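Home Forums Workshop Storage and Sorting Log in
3 min read
February, posted by Refugio Lozano

Sorting push buttons by cap color, bins or tray?

I have 200 push buttons to get through for the Hinojosa panels, red caps and yellow caps. I put brown paper down on the work surface, a yellow open-front bin on the left, a red one on the right, and a blue tray between them for whatever hasn't been sorted. 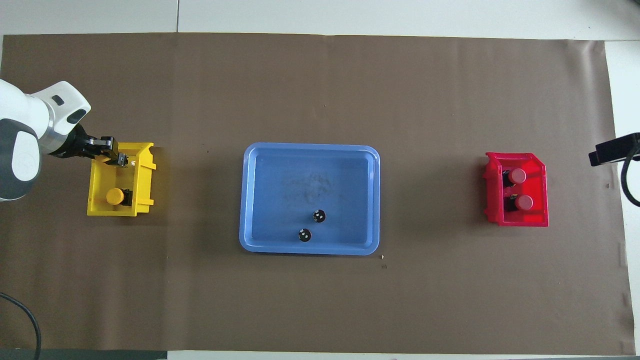 My question is whether to keep the bins that far apart. Reaching across gets old after 15 minutes. I could also put both on one side and leave the tray by itself.

gasau_bench wrote:
Keep them apart. When mine were side by side I kept finding yellows in with the reds. Bin color matching cap color helps, but you stop looking at the bin after a while.

kivano2096 wrote:
Disagree. Put them side by side with a divider. I do 3 trays an hour that way and my shoulder doesn't hurt. Also, why the paper? It slides, and the corners curl up.

Refugio Lozano wrote:
The paper is there so small parts show up and the top doesn't get scratched. I tape the corners if they bother me.

One thing I like is lining the buttons up along the front rim of the tray, caps up, reds on the left and yellows on the right. 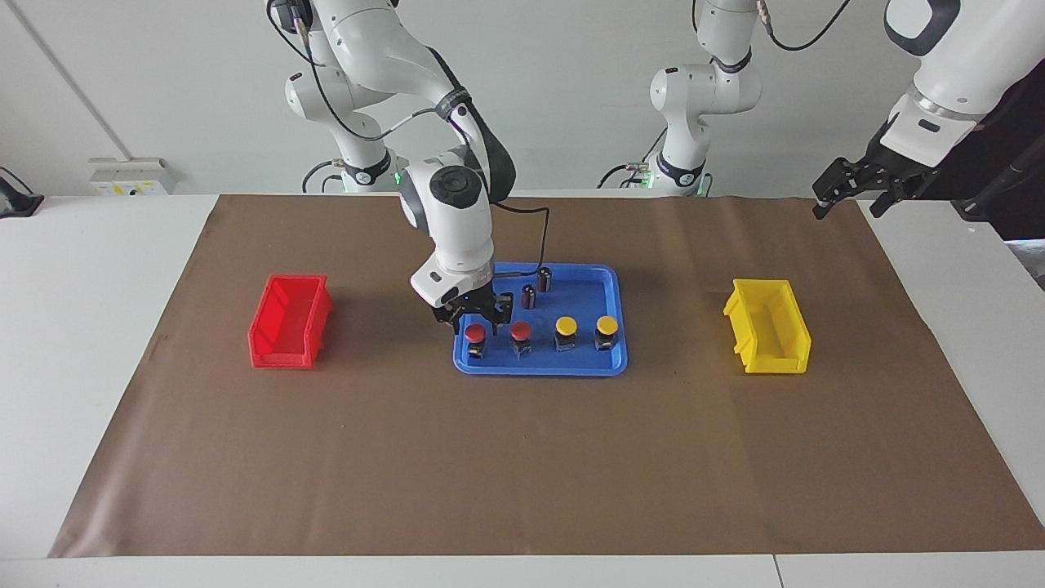
Then each color goes to its bin in one go and I can check the caps before they leave the tray.

kivano2096 wrote:
So you're sorting twice.

gasau_bench wrote:
It's a check, I'd do it too. One wrong cap on a panel costs more time than that. Are those the Tenenico bins? Mine crack at the back lip if you hang them.

Refugio Lozano wrote:
No, no name on them that I can find. I don't hang them, they sit flat. I'll try the next batch with both bins on the right and post how it goes.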